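Garnedton College, Evening Program in Automation
Course handout, Unit 5: Can machines do the chores yet?

We use cookies to remember your settings and count visits. Accept all | Manage choices

Read this before the October session. Bring it with you, along with your notes from Unit 4 on grippers.

1. What we mean by a chore

For this unit a chore is a short job that an untrained adult does without thinking much about it. Wiping a counter is a chore. So is putting a bag in a locker, clearing a bench at the end of a shift, or taking a bottle off a sill and standing it on a shelf. Welding a seam is a trade and falls outside the unit, even when a person does it every day.

Factory robots have been fast and accurate for decades, but mostly at jobs where the part arrives in the same place each time. Chores are different. The cup is never quite where it was yesterday, the door is half open, and someone has left a coat on the chair. A machine that repeats a fixed path will fail at most of them.

2. Opening a door, step by step

Take a metal locker with a pull handle. The job breaks down like this:

- Find the right door among several that look alike.
- Find the handle, and tell it apart from the lock, the key and the vent slots.
- Bring the fingers in at an angle that fits the handle.
- Hook or grip with enough force to hold on.
- Pull along the curve the door swings through.
- Notice if the door sticks, and stop pulling.
- Let go without catching a finger on the handle.

People do the fifth step by feel. A stiff arm that pulls in a straight line will fight the hinge, and either the fingers slip off or something bends. Most of the working systems we will look at get around this with a soft pad on the finger, a controller that lets the arm give a little, or both.

Keys make it harder. A key hanging from a lock is small and shiny, it moves when touched, and it often sits just below the handle. Turning one takes a firm pinch and a twist on the right axis. Treat opening an unlocked door and unlocking a door as two separate tasks when you score them. Many published demos show only the first.

3. Learning from people

One common way to teach these jobs is to have a person do them with the same kind of fingers the robot will have. The operator carries a gripper in each hand. Cameras record what the fingers are near, and printed square markers help software work out where each gripper is in space. Later, a program is trained to match what it sees to how the hands moved.

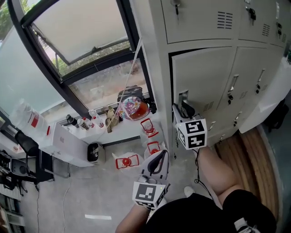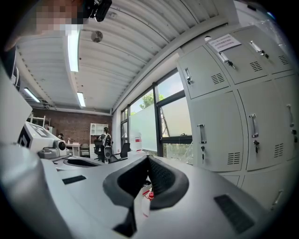 Fig. 5.1. Hand-held grippers at a bank of lockers. In the first picture one gripper is hooked on the handle of a door that stands ajar; the second gives the view from a gripper.

The strength of the method is that no robot is needed while recording, so it can be done in ordinary rooms. The weak point is the operator. A person leans, steps sideways and bends at the waist to reach a low handle. A robot bolted to a table can't copy that, and the recordings it can't reach have to be thrown out.

4. Worked example: the Bulwood trial

The Bulwood trial recorded 2184 attempts at opening and closing doors and drawers. After checking, 1313 were kept for training. The rest were dropped for lost tracking, blocked views or poses outside the arm's reach.

The trained arm was then tested at the Toton site on 19 doors it had not seen before. It did well on plain pull handles at chest height. It did poorly on low doors and on any handle in strong window light. Note that the test did not include locked doors.

Exercise: work out the share of recordings kept. Then write a short paragraph on whether you would call this "a robot that can open lockers" in a sales sheet.

5. Where things stand

Single steps in a known room: often yes. Whole chores in a strange room, with no one watching: not yet, in most cases. Speed is also an issue. When you watch a demo, check whether the clip has been sped up and how many tries came before it.

Shop floors are ahead of homes, mainly in jobs where bins and shelves can be moved to suit the machine.

Reading: Štěpánek course pack, chapter 5, sections on contact and compliance. Skip the appendix.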